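Sunday, April 6, 2025
Workshop notebook, bedding and small textiles

Slow start this morning, two cups of tea before I even opened the book, but a good long day in the end. Matúš Kolář had left me the Siltard samples folded on the bench with a note saying the print cotton creases worse than the plain, and would I please have a proper look at it on a bed for once. Fair enough! We've been judging cloth on a flat table for ages, and people don't sleep on tables.

So I made up the bed in the end room with the printed sheet, the pale bluish one with the little grey dots and the red and orange triangles. I do love that print, it's cheerful without shouting at you, and it gets on nicely with the colour blocks on the headboard (the mustard panel especially). I didn't iron it. I wanted to see the creases the way a customer would, with daylight coming in from the window side, and then put a few things down on top to see how the cloth took them, the glittery gold-brown box among them.
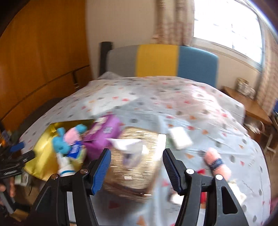
Do we wash the samples before judging the creases?
Once, at 40 degrees, then line dried and folded in quarters overnight, the same as we did for the Gutel lot.

My feeling is that the soft folds are no bother at all. What I'd keep an eye on is any hard fold line it might set, which the Amarasinghe cloth never seemed to hold on to quite so stubbornly. It might be the finish, or it might be me folding too tightly when I'm in a hurry to get home. Matúš, if you're reading this, could you fold the next one and we'll compare?

Also rang Tarnico about the fitted version. They can do elastic all the way round, minimum order 400, and they'd want our answer before May. I said I'd talk to you first. The quote came to 1,684 for the trial run, freight extra, and I've tucked it in the back of the book.

To do: second wash on the printed one, find the good tape measure, and cut 10 more swatches for the colour card.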